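Section 4: Setting Up the Dish Rack

Okay, by now you should have everything out of the carton and the cardboard folded flat. If you skipped ahead from section 2 (I do it too), go back and wash the pieces first, because mine had a fine dust on them from the packing paper and it sticks once it gets damp.

I wrote these steps for the play kitchen corner we put together at Jondau, so the rack gets used by kids and grown-ups both. It's a regular dish rack though, and everything in this part works the same if yours is going next to a real sink.

Before you start

You'll need the drip tray, the wire frame, the two handles, the two utensil cups, and a soft cloth. No tools! If somebody hands you a screwdriver, hand it back. The handles push on by hand, and the one time I tried to help mine along with a tool I scratched the white coating and had to live with it.

Pick your table too. Give yourself a flat one with space on every side, and wipe it down and let it dry.

4.1 Put the rack together

1. Set the drip tray on the table with the open side up. Press lightly on each corner. If it rocks, turn it end for end and try again before you blame the table (I once folded up a whole pack of paper shims for nothing).

2. Lower the wire frame into the tray. Go straight down with it. If you come in at an angle, one foot catches on the rim and you'll think the frame is bent.

3. Push the wooden handles onto the short ends. Start each one by hand on both sides before you press it all the way home.

4. Hang the utensil cups inside, next to each other in a back corner. I like the right one. Mandla Molefe, who sets up our Zesuda room, is left-handed and swears by the other side, so suit yourself.

5. Pick the whole thing up by the handles, an inch or so, and set it back down. Nothing should slide or click.

CAUTION: Don't carry the rack by the wire rail. The tray isn't fastened to the frame and it will stay behind, or worse, come halfway with you and then drop on your foot.

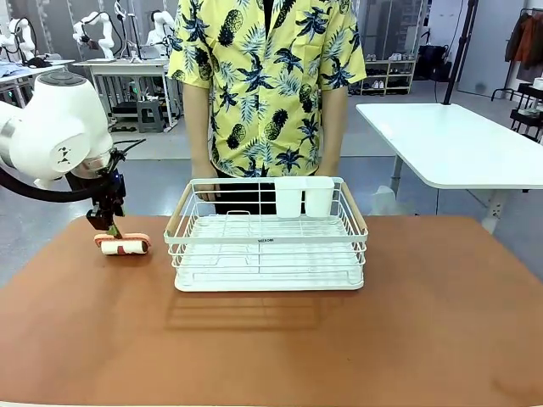 4.2 Placement and Play Food

The middle of the table is where I'd put it. The white rack shows up nicely on an orange-brown top, the wooden handles are easy to grab from either end, and you've got room left over for the play food. The toy hot dog in its pale pink bun goes off to the left, right on the tabletop.

1. Turn the rack so a long side faces whoever is going to use it. The plates go in from there, and the cups stay out of the way at the back.

2. Keep the left side of the table for food and the right side for dishes that are waiting. You can swap them, but pick one and stick with it for the day or you'll be fishing buns out of the cups.

3. Stand plates in the slats, one to a slot. Our Hattori play plates are 8 inches across and they fit fine. Thick ones lean a bit, so give those an empty slot next to them.

4. Forks and spoons go in the cups, handles down for pretend play. With real knives I do it the other way, points down, every single time.

Note: Soft play food doesn't belong in the rack. The wires leave dents in it, and our Brolia bread rolls still have stripes from last August. Keep it on the table or in a bin.

4.3 Cleaning Up

1. Take out the plates and cups first, then lift the frame straight off the tray.

2. Empty the tray into the sink. Even if you only ever use it for play, give it a rinse (you'd be amazed at the crumbs!).

3. Wash everything with warm water and a little dish soap. Dry the wooden handles with the cloth right away and don't leave them soaking.

4. Let the tray dry completely before the frame goes back on.

CAUTION: Skip the steel wool. It takes the coating off the wires, and once that's gone you'll get rust spots on your plates.

If a handle works loose, pull it off, dry both ends and push it on again. Spare cups are on the parts list in section 6, item 456.

Section last updated 08/05/2022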